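第4章 床品铺设与床面整理

适用范围：Kesar 系列软包床头双人床，配 Daltura 羽绒被、床尾搭毯及靠枕组合。单人床及儿童床不适用本章。床架安装见第2章，床垫翻转见第3章。

4.1 铺设前检查

1. 确认床架四角的锁紧螺栓已拧到位，床垫未超出床架边沿。
2. 撕去床垫表面的运输膜。膜内若有凝露，先揭膜通风16小时，再进行后续步骤。
3. 核对床品件数：床笠1件，羽绒被1件，被套1件，床尾搭毯1件，枕套2件，装饰靠枕套1件。
4. 检查各件洗标。洗标缺失或字迹无法辨认时，按4.6节的最低温度处理。

注意：新被套首次使用前应单独水洗一次。Tzanetos 染整工艺的深色面料前两次洗涤可能有浮色，不得与浅色件同洗。

4.2 铺床笠与羽绒被

1. 将床笠长边对准床垫长边，先套床头两角，再套床尾两角。
2. 用手掌由中线向两侧推平。床笠四周的松紧带应完全收入床垫底面。
3. 将羽绒被装入被套，系好内侧四角的系带，拉链朝向床尾。
4. 提起被套两角抖动数次，使填充物均匀分布，然后平铺于床面。
5. 调整两侧垂量，左右之差不应超过4厘米。

说明：被面留有轻微折痕属正常现象，无需熨烫。需要熨烫时应取出羽绒被，仅熨被套。

4.3 铺床尾搭毯

1. 将搭毯横放于床面靠床尾一侧，正面朝上，缝线边朝床头。
2. 拉直缝线边，使其与床头平行。缝线边歪斜时，先调整一端，固定后再拉另一端，不要同时拉扯两端。
3. 两侧及床尾自然下垂。下摆可呈松散褶皱，但不应拖在行走通道上。
4. 被面需要露出白色镶边时，将搭毯向床尾方向回移，直至镶边全部可见。

小心：搭毯下摆接触电暖器、落地灯变压器等发热部件有起火危险。发热部件与下摆之间应至少保持40厘米距离。

4.4 摆放靠枕

1. 两只素色枕头分置左右，背面靠在床头软包上，开口一侧朝外。
2. 装饰靠枕置于两只枕头之间，底边贴被面。
3. 不要将枕头塞入床头与床垫之间的缝隙。长期挤压会使软包绗缝处变形。

说明：Wekine 网纹靠枕套为编织结构，易被首饰、拉链头勾丝。出现勾丝时，用钝头针将线头引至背面，不得剪断。

4.5 清理床面衣物

床铺整理完毕后，搭毯区域常被用作叠衣的临时台面。衣物应在当次清完，不应过夜堆放。操作顺序如下：

1. 检查衣袋，取出硬物、票据和笔。笔类渗漏造成的污渍不在保修范围内。
2. 将深色与浅色衣物分开。两类衣物堆叠在一起时，先提起上层一件，垂直离开床面后再横向移动，避免在搭毯上拖拽。
3. 带金属扣件的衣物，先扣合或拉上拉链，再放到床面折叠。
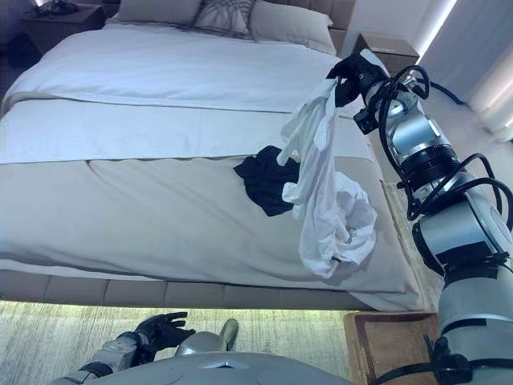 4. 揉皱的衣物先提住肩线或腰线，抖开后再平放。没有明确肩线的小件，提住任意两个相邻的角即可。
5. 叠好的衣物直接移入衣柜或抽屉。待洗衣物放入洗衣篮，不要回放到搭毯上。
6. 衣物全部移走后，用手背轻扫搭毯表面，除去线头和浮毛。黑色衣物脱落的短纤维在米灰色面料上较明显，可用粘毛滚筒沿一个方向滚动清除。
7. 搭毯若已移位，按4.3节第2步重新对齐缝线边。

注意：潮湿衣物不得放在床面上。水分会透过搭毯进入羽绒被，导致填充物结块。已受潮的羽绒被应立即从被套中取出，悬挂晾至完全干燥。

4.6 洗涤与存放

1. 被套、枕套：机洗，水温不超过40摄氏度，中速脱水。
2. 床尾搭毯：冷水轻柔程序，装入洗衣网，平铺晾干。
3. 装饰靠枕套：手洗，不可拧绞。
4. 羽绒被：仅限专业清洗。
5. 床头软包：用软毛刷头低吸力吸尘，凹陷处沿缝线方向清理。不得使用蒸汽。

换季存放时，将各件彻底晾干后放入透气收纳袋。羽绒被不建议真空压缩；确需压缩时，连续存放不应超过一个季度，取出后应充分拍松。

4.7 常见问题

被角空瘪：内侧系带松脱。打开拉链，重新系紧后抖匀。
搭毯向一侧滑落：两侧垂量不等，或被面填充物分布不均。先按4.2节第4步处理羽绒被，再重铺搭毯。
软包表面出现压痕：移开枕头，静置一夜。压痕仍未恢复时，联系售后并提供床架铭牌上的序列号。
配件缺失：补件编号见附录第74项。

本章修订日期：2025年3月22日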